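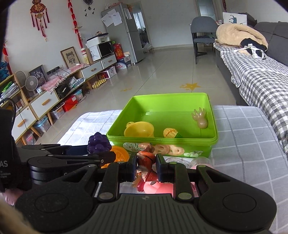 The Grasari Household Manipulation Challenge, usually shortened to Grasari, is a student competition in which teams teach a robot arm to tidy away small domestic objects, using recordings of people doing the same job by hand. It is run each academic year by the Grirkico network of university robotics clubs and is open to undergraduates of any subject. The organisers have always described it as a beginners' event, a claim that past beginners tend to dispute.

Background

Grasari grew out of an evening course at Nechyporuk Polytechnic, where first-year students were asked to build an arm that could put a plastic vegetable into a bowl. The course handbook allowed two evenings for the exercise. It took most of a term, and the vegetable was replaced once. The following year the students asked for the task to be kept and the written paper dropped, and the department agreed to the first half of the request.

Other clubs began to copy the exercise, each with its own objects and its own idea of what counted as being in the bowl. Grirkico took over the rules in order to settle these arguments, and has been settling them ever since. The name Grasari was chosen by a vote of the clubs. It has no agreed meaning, though several have been proposed in the newsletter.

Format

The competition has two stages. In the collecting stage, team members record demonstrations with a hand-held gripper, a two-fingered tool that a person squeezes to open and close. It has the same fingers as the arm used later, so that what the student's hand does can be turned into something the arm might do. No robot is needed at this point, and most teams work at home, in borrowed sitting rooms, in shared kitchens or on beds. The rules ask for real rooms on the grounds that laboratories are too neat to be of any use.

In the running stage, the team's trained program is loaded on to an arm at the host university and given 7 attempts at the same kind of task. The arm has never seen the table, the container or, in most years, the particular toys. Students are allowed to stand behind a line and watch. Encouragement is permitted, although the rules note that the arm has no microphone.

The standard task

Teams place toy food and other small soft or plastic items into an open container, one at a time, from wherever they happen to lie. The standard task was meant to be dull. It was thought that if every team did the same dull thing, their results could be compared, and the interesting tasks could be brought in later. They were brought in later, found to be impossible, and taken out again.

Toy food remains popular with the organisers for practical reasons. It is cheap, it does not go off, and it comes in shapes that cause different kinds of trouble. A toy corn cob offers a reasonable grip along most of its length. Grapes moulded in one piece can be taken from several sides, and students nearly always choose the wrong one first. Squashy toys are a special case: they yield under the fingers, appear to be held, and then are not. Clear plastic is disliked by everybody, the cameras included.

The container may be any open box, tub or basket the team has to hand. An early rule required plain white containers, but it was dropped after complaints that homes do not, as a rule, have any.

Demonstrations

Each team must submit at least 100 demonstrations. There is no upper limit. The largest set so far was the work of the Ereck Robotics Society, which handed in 871 and came fourth. The winning team that year had sent 529, many of them deliberately awkward, with the objects bunched together or pushed up against the box. The result is still quoted at induction talks, generally by people who did not want to record very many.

A demonstration begins with the gripper open and ends when the object has been let go. Drops and fumbles may be submitted provided they are marked as such. For the first few years teams threw their failures away, and the arms they trained behaved with great confidence until something slipped, whereupon they carried nothing to the box and released it carefully. Marked failures have since become a valued part of the better sets.

Students are advised to move slowly and to keep furniture where it is between takes. They are also advised to warn the people they live with. The handbook's section on housemates is now longer than its section on lighting.

Scoring

Points are given for each object that ends up inside the container. Half points are given for an object resting on the rim, a rule which has produced more appeals than all the others combined - two of them over the same banana. Points are taken away if the container is moved off the table. Lifting an object and putting it down in a different place scores nothing, though judges may write a kind remark on the sheet.

A separate prize is given for the best collection of demonstrations, judged without running the arm at all. It was introduced as a consolation and has become the award that many teams would rather win, partly because it does not involve standing behind the line.

Teaching use

Several clubs use the Grasari task outside the competition, most often as an introduction for new members. The hand-held gripper can be learnt in a few minutes, and it gives students with no programming experience something to do on their first evening. It also teaches them how much of tidying up is done without thinking. New members commonly report that, after an hour of using two fingers, they have become very fond of the other three.

At Nechyporuk the exercise has returned to the evening course, now spread over a full term. Students keep a written log of every session, and a copy of the sets is held by the department for later years to train on. The original bowl is kept in a cupboard there and comes out in August for the open day, when visitors are invited to put a vegetable in it with the gripper.

Criticism

Some entrants have argued that the task is too narrow, and that an arm which can put toy fruit in a box has learnt very little about homes. The organisers reply that very few of the arms can put toy fruit in a box. Others have objected to the cost of travelling to the host university for 7 attempts, several of which may last only seconds. A remote version was tried for one season, with teams watching over a video link, but the delay meant that they were often still cheering when the object was back on the table.

There have also been calls for a category involving real food. The proposal is discussed at most annual meetings and has been put off each time until after lunch.

See also

Ereck Robotics Society
Grirkico newsletter
Hand-held gripper
Nechyporuk Polytechnic evening courses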